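# How a Computer Remembers Things

A computer has two kinds of memory. One is fast and forgets everything when the power goes off. The other is slower and keeps its contents for years. Most computers need both.

## Bits and bytes

All memory stores bits. A bit is a single value, either 0 or 1. Eight bits make one byte. One byte can hold one letter of the English alphabet, so the word "colour" takes six bytes. A short story with 656 letters and spaces takes 656 bytes.

## Working memory

The fast kind is called RAM. The letters stand for random access memory. "Random access" means the computer can go directly to any byte without reading the ones before it.

Each bit in the most common type of RAM is a tiny electric charge. The charge leaks away, so the computer tops it up many times each second. When the power stops, the topping up stops and the bits are lost. A drawing you have not saved is lost with them.

## Storage

The slower kind is called storage. There are 2 main types.

- **Hard disk drive.** Bits are recorded as magnetic spots on a spinning disc. A small arm moves a reading head across the disc to find them.
- **Solid state drive.** Bits are held as trapped electric charge in chips. It has no moving parts and is usually faster.

In a desktop computer, the drives are housed inside the case and joined to the other parts by cables. One set of cables carries power. Another carries data. Some drives are mounted directly on the main circuit board and need no cable. 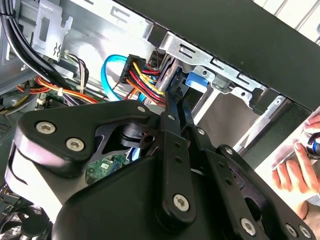 ## Try it: be the memory

You need a partner, a pencil and 20 small cards.

1. Write one letter on each card and lay them face down in a row.
2. Number the positions from 1 to 20.
3. Ask your partner to call out a position. Turn over that card and read the letter. This is random access.
4. Now start at position 1 and turn over every card until you reach the position called. This is sequential access, used by magnetic tape.
5. Compare the times for position 2 and position 19.

## Words to know

**Byte:** eight bits.

**Data:** information stored as bits.

**Drive:** a device that stores data when the power is off.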